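Game Shelf Tips: Caring for Dice Cups and Keeping Sets Together

By Kyrylo Pasichnyk
Updated Mar 14, 2020

At our house we play dice almost every evening in winter, and by the end of December the cups are always dirty, the dice are in the sofa and one lid is missing. I collected here what works for us. Most of it needs only water, a soft cloth and a little patience.

Washing plastic cups

Use lukewarm water and one drop of dish soap. Do not put the cups in the dishwasher. I did it once with a yellow one and it came out with a slightly oval mouth, so now it wobbles when you turn it over. Wash the inside with your fingers and leave the cup on its side on a towel. If you stand it mouth down while it is wet, the water stays inside and you get a ring on the table.

Shiny cups show every fingerprint. A dry microfiber cloth is enough, the kind for eyeglasses. Please do not use the rough side of a kitchen sponge – it makes fine scratches, and after that the cup never looks clean again.

Lifting and setting down

Many chips on the rim come from hitting the cup hard on the table. Put one hand over the top, support the side with the other, and let one edge touch first. Then lower the rest. It is also more quiet for the neighbors.
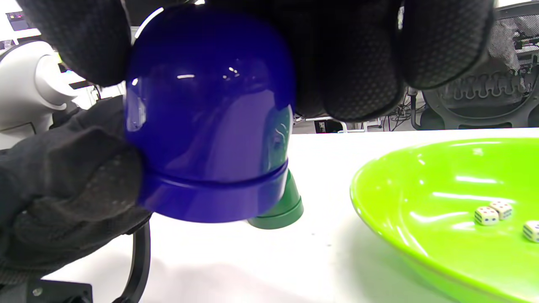

Blue cup held from the top and from the side, with its rim tilted over the table.

If you already have a rough place on the rim, rub it gently with very fine sandpaper and wipe away the dust. Check it with your fingertip before you play again.

Protecting the table

White tables suffer the most, because each dark mark is visible. For fresh scuffs I use a damp cloth with baking soda, very light circles, then clean water. Try it first in a corner. A white eraser from the school bag also helps with small marks. Old ones in the surface will probably stay, and you can stop fighting with them.

For long evenings put down a piece of felt, 2 mm thick or more. My friend Severyn Nazarenko cuts his from an old blanket and it does the same job.

Sorting the dice before you put them away

Choose one wide bowl and put every loose die in it as soon as the game stops. A bright color is best, so that it does not disappear among the other things on the table. Then fill the cups from the bowl, one set to a cup. We keep five dice in each cup, and the extra ones stay in the bowl until we know where they belong.
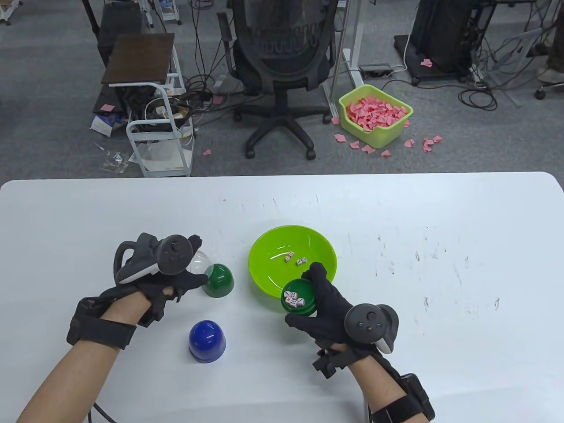
Storing cups and lids

Cups which fit one into another save a lot of space, but do not press them. If two are stuck, hold the outer one under warm water and turn slowly. Clear lids and domes should lie separately in a cloth bag, they scratch more easily than the cups.

I keep everything in a shoebox with the number of dice written on the lid. At the moment it says 46. Before closing the box we count, and if one is missing we look under the chair cushions first.

Stickers and old price labels

Warm the label with a hair dryer on low and pull from the corner. Cooking oil removes the glue that stays. Wash with soap after, or the cup will slip from your hand.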